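3.2 Household storage and reported waste

Of the 800 households approached in Tarnum and Prudgate, 475 returned a complete food diary. Citrus was the fruit most often bought in both towns, and small oranges and mandarins (Figure 2) made up the larger part of it. Respondents were asked where fruit was kept after purchase, how long it stayed there, and whether any was thrown away.
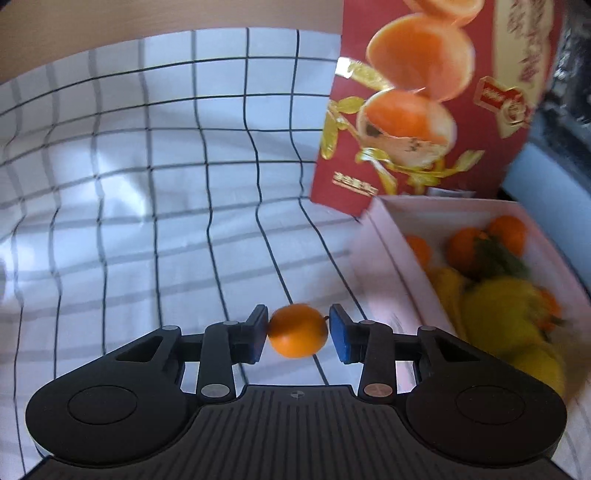

Figure 2. Small orange on a patterned tablecloth.

Most homes in Tarnum kept citrus at room temperature, usually in a kitchen or dining area. Cold storage was more common in Prudgate, where 182 households used the refrigerator for at least part of the week. Reported waste was lower in this group, but the difference narrowed once household size was taken into account. Larger families bought more often and kept fruit for shorter periods — a pattern also noted in our earlier Dawber survey.

Containers varied a good deal. Bowls, carrier bags and open boxes were all recorded, and 55 households moved fruit from one container to another during the diary week. We did not ask about lids in the first version of the form. The question was added in May, so answers on this point cover only the later returns and are left out of the main analysis.

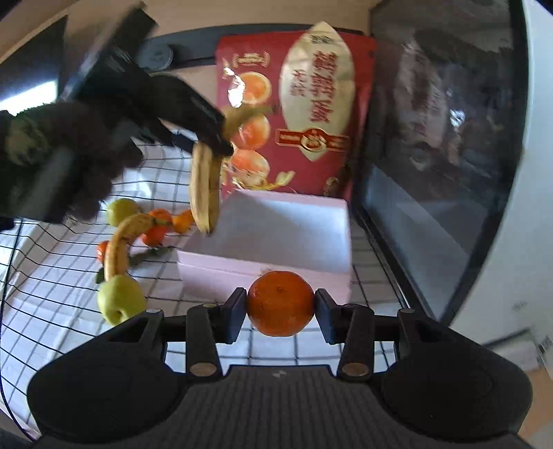
3.3 Reasons given for discarding fruit

Mould was the reason most often given in both towns, followed by dryness and poor taste. Some diaries gave more than one reason for the same piece of fruit; these were coded under the first one written down.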